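4.3 Recording a reference run for route repeat

Route repeat compares a live drive against a reference run recorded on the same track. The method was developed on the Grurneck platform and is described in the Erkon technical note (Hovland and Haugen). Section 4.2 must be complete before you begin.

Before you start

1. Charge the drive battery to at least 90 percent.
2. Clean the front lens with a dry cloth. Do not use solvent.
3. Open Settings, then Recorder, and set the frame rate to 25 frames per second.
4. Set exposure to Auto and white balance to Fixed. Auto white balance shifts the soil color between frames and lowers the match score.
5. Check that the log disk has room for the whole run. The recorder stops without a warning tone when the disk is full.

Note: Older Sæther controllers list white balance under Camera rather than Recorder.

Recording

6. Drive the robot to the start marker and align it with the track by hand control.
7. Press Record and wait until the status light stays green.
8. Drive the route at a steady walking pace. Keep the wheels in the ruts where the track has them.
9. Stop at the end marker, press Record again, and leave the power on until the file has been written.

Caution: Do not reverse during a reference run. The matcher assumes that frames are ordered along the direction of travel. If you have to back up, discard the file and start again from step 6.

Checking the run

10. Load the file in the Flillcombe viewer and turn on the horizon overlay.
11. Step through the run at intervals of 300 frames. At each stop, confirm that the horizon line can be seen and that the track is inside the search region.
12. Mark any stop where glare covers part of the sky. The glare mask is applied per stop – it does not carry over to the next one.
13. Leave the lens correction off for this check. The horizon may bow slightly in uncorrected frames, and the overlay allows for it.

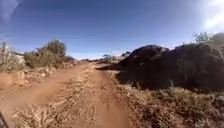
Does a change in the time of day between the reference run and the repeat run affect matching?
Matching gets worse as shadows move, so record a second reference run if the repeats will be driven at a different time of day. The matcher picks the better of the two for each segment.

14. Enter a segment length. The default is 400 frames. Shorter segments recover faster after a lost match but take longer to index.
15. Select Build Index. Do not close the viewer while the index is being built.

Note: Randi Dalen's field trials in February used the default segment length throughout. Results obtained with other lengths should be reported separately – see Appendix C for the table format.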